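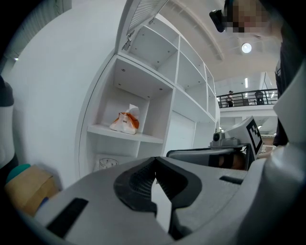 Are the shelves in use now, or are you still sorting?

Both are happening. The open compartments of the white built-in unit are in everyday use, and the closed cupboards below and above them are being worked through this term.

Ploltby House: the Llanos Room storage project
Progress report to the Zundine Small Spaces Fund
Aug 21, 2026

Where we are

We are very pleased with how this is going! When we applied in March, the Llanos Room had a whole wall of built-in shelving and cupboards, and hardly any of it was earning its place. Things went in and stayed in. People coming for a session brought their own bits and pieces in carrier bags and took them home again, as it was quicker than hunting for ours. The grant was to sort the wall from end to end, repair what needed repairing, and end up with a system that the different groups could follow without a long set of rules.

The sorting of the open shelves is finished. Repairs to the doors are partly finished. Labelling has started, stopped and started again (more on that further down), and the guide for groups exists as a draft that is already stuck up inside one of the cupboards with tape.

The open shelves

The open compartments were the obvious place to begin. They come in different sizes, and we had always treated the biggest ones as somewhere to put big things, which meant board games, folded banners and a slide projector that had lost its lead. We have turned that idea round. The big compartment in the middle, the one your hand goes to first, is now for whatever people reach for all the time. The orange and white pack of tissues lives there. It sounds like a very small thing to report to a funder, but tissues were one of the most asked-for items in our survey of groups and they used to be in the office across the corridor.

Clear plastic containers go on the shelf below. We tried baskets first and they looked lovely, but everyone had to pull them out to see what was in them, and then they went back in the wrong order or were left on the table. With the clear ones you can have a look as you walk past.

The narrower compartments towards the far end are dimmer and have taken more thought. For a while they filled up with spare paper, which was fine until the craft group wanted it. At the moment they hold things we need only a few times a year: the raffle drum, the good tablecloths, the bunting. We may swap these round again in the autumn.

The doors

The white louvred doors at the top lift upwards, and we had more comments about them than about anything else in the room. People liked that they stay out of the way of your face once they are up. What they did not like was that some of them would not stay up. A local joiner went over all the hinges, tightened most of them and replaced 6 that were past saving. The difference is wonderful. One of our longest-standing groups used to leave a broom handle in the room especially for propping, and it has now gone back to being a broom.

Two doors still drop slowly when they are left fully open. The joiner wants to try a stronger stay on these and is waiting for the part. Until it comes they have a strip of yellow tape on the inside edge, and groups have been asked to leave them shut.

The flat panels along the bottom needed a wash and nothing else. They came up beautifully with warm water and a drop of washing-up liquid.

What came out of the cupboards

We had planned on one clearing day and needed a second. Over 40 bags left the room between the two. Most of it went to be reused: the jigsaws to the library swap table, the fabric to the sewing group upstairs, and a really surprising quantity of unused ring binders to the primary school. We had the broken electrical items collected separately. A small amount was rubbish and went as rubbish.

There were some happy finds too. The missing half of the nativity costumes turned up behind the urn, together with the urn's instruction booklet. A tin of photographs from the room's opening party has gone to the office to be scanned, and we hope to put a few of them up by the door.

One lesson for anybody doing the same job: decide before you start where the "not sure" pile will live. Ours lived on the floor for a fortnight, in the way of the dance class, who were very patient about it. It is now a single crate on the bottom shelf of the store cupboard in the corridor. When the crate is full we go through it.

Labels

The application said that we would buy a printed label set, and we did order the Vimex starter pack. The labels are clear and cheerful and stick well to the containers. On the shelf edges we have had less luck. The paint there is glossy and slightly rounded at the front, and the labels curled at the corners after a warm week. We are trying clip-on holders on one row to see whether they survive the after-school club. If they do, we will do the remaining rows the same way.

We also changed the wording. Our first labels said things like "Consumables" and "Sundries", which made perfect sense to us and to no group that used the room. The new ones say "Glue and tape", "Pens", "First aid", "Cups". Much better!

How groups are finding it

We asked everyone who books the room regularly to fill in a short form, and 20 groups sent one back. The general feeling is very warm. Setting up is quicker, and several people wrote that they have stopped bringing their own supplies. A few comments, as they were written:

"Found the scissors first time. Found them AGAIN the week after, same place."

"Top cupboards still too high for some of us, could the step be kept in the room please."

"Love the clear tubs. Please may we have a shelf of our own?"

The step is an easy one and it has already been moved. Shelves for individual groups are harder. There is not enough wall for every group to have one, and we would rather keep the open compartments shared. We are going to offer a lidded box in the lower cupboards to any group that meets weekly, and see how many take it up.

The putting-away at the end of a session is still uneven. Mornings are very good. Evenings depend on how late things finish, and we have come in to find everything heaped in whichever compartment was nearest the door. The draft guide has a drawing of the wall with each compartment named, and we think having this at eye level will help more than another email would.

Money

Spending is inside the budget. The joiner cost a little less than the quote, and the second clearing day used up most of that saving. Containers cost more than we had allowed for, as we moved to the clear ones part way through. The baskets have not been wasted, they are holding hats and gloves in the hall. We are not asking for any change to the grant. A full list of receipts will come with the final report.

What happens next

Fit the stronger stays to the remaining doors when the parts arrive.
Finish the trial of the clip-on label holders and decide on them.
Go through the last of the lower cupboards, starting with the one by the window.
Offer the lidded boxes to the weekly groups.
Print the guide properly and take down the taped one.
Send the form round again before Christmas, with a question added about the height of the top cupboards.

You would be very welcome to come and see the room. Mid-morning is a good time, when the kettle is on and the toddler group has just finished, and the office can tell you which days are quietest for parking.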